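Start · Erzählungen · Gedichte · Archiv

Das Erbe

Edeltraud Brinkmann glaubte dem Notar kein Wort. 689 Euro und ein Anteil an Pornetti — von einem Onkel, der sich 28 Jahre lang Geld geliehen hatte?

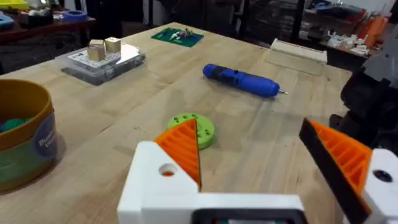
Der Tisch aus hellen Holzstreifen.

»Er sprach oft von Ihnen«, sagte der Notar.

»Er schuldete mir ein Fahrrad.«

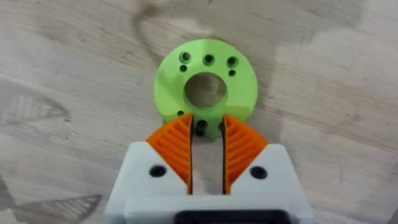
Sie las den Brief zweimal. Die Unterschrift war zu ordentlich, fand sie, und steckte ihn trotzdem ein.

Zuletzt aktualisiert: 29. Dezember 2022

Kontakt · © Kida · Nach oben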